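Community Kitchen and Shared Meals, Effiong Centre
Progress report to the Dasier Fund, second period
Prepared by Somtochukwu Akpan, project lead

1. Where we are

The kitchen has now been open for the whole of this period, apart from one week in March when the boiler was being replaced. We ran lunches on both of the planned sessions each week and served 3564 meals. The target in the grant agreement was a thousand fewer than that, so we are ahead, mainly on account of the evening sitting that started at the request of parents from the Brekari estate.

Cooking classes have been slower. We planned five courses and have finished two. A third is under way and the remaining two have been moved to the next period. The tutor we had lined up took a full-time post elsewhere and it took longer than we wanted to find a replacement with the right food hygiene certificate. The new tutor has started and the learners who stayed on the list have all been offered places.

2. Spending

Food costs are over budget. Oil, rice and eggs all went up, and the evening sitting uses more fresh vegetables than we allowed for. The overspend has been covered from the unspent tutor fees, as agreed with your grants officer by email. We are not asking for extra money in this period.

The equipment line is nearly used up. It paid for the second fridge, the extractor repair, shelving for the dry store and new tableware. The old plates were a mix of donated sets, many of them chipped, and the inspector had asked us to replace them. We kept back £1000 for the dishwasher, which is old and has needed the engineer out twice.

3. Deliveries and storage

Surplus food now comes from Sakov Wholesale as well as the two supermarkets. The Sakov van arrives at 7.30 in the morning, so one of the kitchen assistants starts early on those days. Most of what arrives is usable. Bread is the exception — we are offered far more than we can serve, and the freezer is small.

4. What people told us

We put out comment cards at lunch and spoke to families at the evening sitting. People like the food and want larger portions for teenagers. Several asked for a quieter table away from the door, and we have moved the coat rail to make room for one. There were complaints about the queue, which blocks the corridor when the toddler group is leaving. We will try opening the hatch 15 minutes earlier.

5. Next period

The main jobs are to finish the third cooking course, begin the fourth, and get quotes for the dishwasher. We would also like to talk to you about moving the remaining equipment money into food.

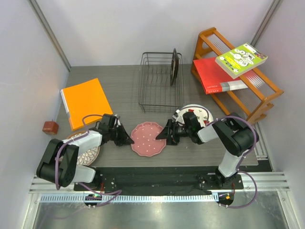 The quotes will be sent on as soon as we have them, together with the signed accounts and the updated safeguarding policy.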